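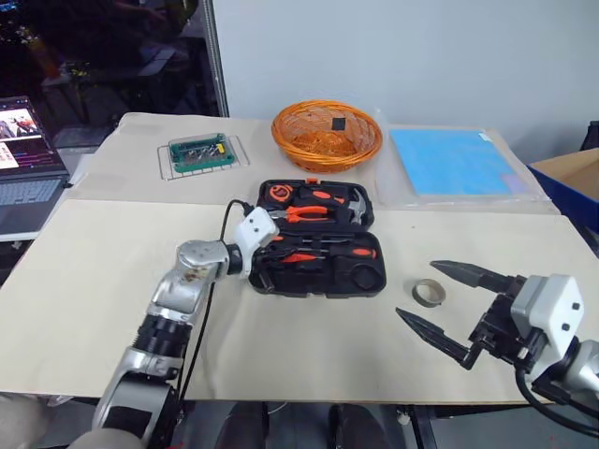
Mader Tool Library: Frequently Asked Questions

Who can join?

Anyone aged 18 or over who lives in Nemcombe or Clillstead. Bring a photo ID and something with your address on it, such as a utility bill or a lease. Students living here during the school year can join with a letter from their landlord.

How much does membership cost?

Membership is $30 a year per household. Two adults at the same address can borrow on one membership, but both need to come in and sign the borrowing agreement. Membership runs from the day you join.

What can I borrow?

There are 263 items in the catalog. Most of them are hand tools, garden tools, ladders and small power tools. We also have a carpet cleaner, a wallpaper steamer and two folding workbenches. We do not lend chainsaws, nail guns or anything that runs on gasoline.

How many items can I take at once?

Five. A tool case and everything in it counts as one item. So does a drill with its charger and batteries.

How long can I keep things?

One week for power tools and two weeks for everything else. You can renew once by phone or at the desk if no one else has reserved the item. The carpet cleaner can't be renewed.

What if I bring something back late?

The charge is $1 per item per day. We stop counting at the replacement price. You can't take out anything new until late charges are paid.

Something is missing from my case. What should I do?

Check the list taped inside the lid before you leave the building. If a tape measure or a knife isn't in its slot, tell the desk and we will either find it or mark it on your slip. After you leave, missing parts are charged to you. Please put each tool back in its own slot when you return the case.

Do I have to replace blades and bits?

No. Normal wear is covered by your membership. Utility knives go out with one new blade. Extra blades, sandpaper and saw blades are sold at the desk at cost. Please retract the knife blade before you return it.

What if a tool breaks?

Stop using it and bring it back with all its pieces. Don't try to fix it yourself. Brijesh Maurya looks after repairs and will decide whether it was worn out or misused. You pay only for misuse, up to $200.

Can you show me how to use something?

Yes, for a few minutes at the desk if it isn't busy. For longer help, sign up for one of Geeta Katiyar's basic skills evenings. Past subjects include hanging shelves, patching drywall and changing a faucet washer. These are free for members.

Can I reserve a tool?

Yes, up to a month ahead. Tillers and hedge trimmers go quickly in April, so call early. We hold a reserved item until closing time on the pickup day.

Do you take donated tools?

Yes, if they work and are clean. Call first for anything larger than a toolbox. We can't take paint, solvents, or power tools with damaged cords.

Where are you?

We are in the Shakya Building, on the ground floor. Use the side entrance from the parking lot. There is a ramp, and carts for heavy items are just inside the door.

Who do I contact about my account?

Ask for Aleksandra Malinowski at the desk.

Page last updated 3rd September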